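Ordale Rental Block Gets New Curtains and Floors

17 November 2019

Plovden has finished refitting the bedrooms in its Ordale rental block, replacing window blinds with full-length pleated curtains and carpet with wood-look laminate. The work began in August and covered 206 rooms.

The curtains are pale gray and slightly sheer, and hang in even folds to just above the floor. Du Plessis, which supplied the fabric, set the hem height after the planks were down – the old carpet was thicker, and the first measurements could not be used. Each room also has a wooden bedside unit. Tenants provide their own lamps and phone chargers. 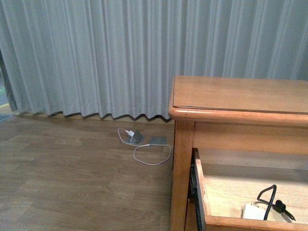
Floor and cable rules

The laminate is a medium brown plank with a dull sheen, laid by Bosow. Tenants are asked to lift furniture when moving it and to use felt pads under chair legs. Charging cables may be left on the floor but should be kept clear of doorways and the curtain hem.

A further 41 rooms in the rear wing are still carpeted. Plovden said these will be fitted with the same plank and fabric once current leases end. Replacement curtain panels are held on site and can be requested through the rental office.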